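Können Maschinen uns schon die Handgriffe abnehmen? Projektbericht zur Simulation einer Laborzelle

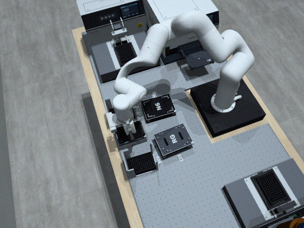 von Tariq Durrani | Projektgruppe Pluvis | Abgabe im Januar

Angefangen hat unser Projekt mit einer Spülmaschine. In der WG wollte keiner sie ausräumen, und in der nächsten Projektsitzung stand die Frage im Raum, wie weit Roboter bei solchen Alltagsarbeiten eigentlich sind. Teller nehmen, Teller ins Regal stellen, Tür zu. Im Kern ist das Greifen und Ablegen, und genau das wollten wir untersuchen, allerdings an einer Aufgabe, die sich in einem Semester schaffen lässt. So sind wir bei Mikroplatten gelandet.

Unsere Zelle heißt Udine und existiert nur im Simulator. Ein weißer Gelenkarm sitzt auf einem schwarzen Sockel, der Greifer hat zwei Finger und soll Platten zwischen Ablagen und Geräten umsetzen. Der Tisch mit seinem Lochraster war für uns ein Glücksfall: Jede Ablage bekommt eine feste Koordinate, und der Arm muss nichts suchen. In einer Küche gibt es so etwas nicht, da steht die Tasse jeden Tag woanders.

Die Ablaufsteuerung haben wir Gondal getauft. Sie zerlegt jeden Transport in 6 Schritte: anfahren, absenken, greifen, anheben, verfahren, ablegen. Klingt banal, hat uns aber den halben Winter gekostet! Am meisten Ärger machte das Absenken. Der Arm kommt in einem engen Bogen von oben, und wenn das Handgelenk auch nur leicht verdreht ist, setzt ein Finger auf dem Plattenrand auf. Seit wir die Ausrichtung vor dem Absenken noch einmal prüfen, läuft es deutlich ruhiger.

Für die Auswertung haben wir 509 Transporte simuliert, davon 100 mit absichtlich verschobener Startposition. Bei exakt bekannter Lage war fast jeder Griff sauber. Bei den verschobenen Platten ging spürbar mehr daneben, vor allem an den Geräten mit ausgefahrenem Plattenträger, weil dort wenig Platz zum Nachkorrigieren bleibt. Rund 2.000 Zeilen Protokoll haben wir dafür durchgesehen, meistens abends und mit viel Tee.

Und die Spülmaschine? Da sind wir vorsichtiger geworden, aber auch neugieriger. Eine Werkhalle oder ein Labor kann man so einrichten, dass der Roboter gut zurechtkommt - einen Haushalt eher nicht. Nasse Gläser oder Besteck im Korb hätte unsere Steuerung keine Minute überstanden. Im nächsten Semester wollen wir mit der Gruppe Destbridge eine simulierte Kamera einbinden, damit Gondal die Lage einer Platte selbst schätzt. Der Code dafür ist angefangen, die Kalibrierung fehlt noch.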